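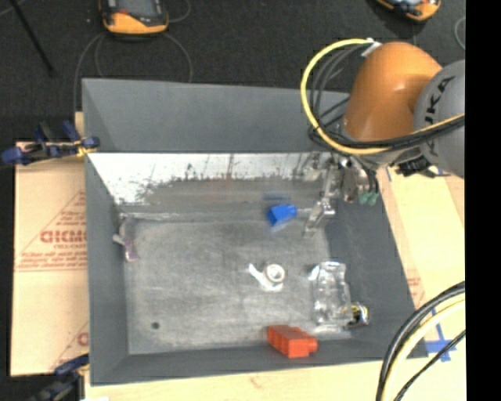

Hi everybody, thanks for coming back after lunch, I know the sun's out. I'm Chepkoech Laizer and I want to talk about sourdough, or really about teaching sourdough to people who are sure they can't bake.

(Wait for the stragglers at the back. Water!)

So I started the Zercombe bread evenings in January with a starter I'd nearly killed twice. 25 people signed up. I had one oven. You can do the math on that one, and I hadn't.

First thing I learned: stop talking about hydration percentages. I lost half the room in the opening ten minutes (I could see them checking their phones). Now I just say "sticky like this" and pass the bowl along. Hands go in, people laugh, and we're off.

Slow down here. Tell the Skukska story, the short version! Two sisters, two loaves, same flour, and one came out flat as a plate because her kitchen was so cold. She was thrilled once she knew why. She's on rye now.

Then the timing. I used to send folks home with a schedule, and they hated it. These days they get a jar with a rubber band around it, and they watch the dough climb past the band.

If there's time, pass the starter around. Lid ON.

Questions till 3, and then Mrema needs the room. Recipe cards are by the door, take a couple.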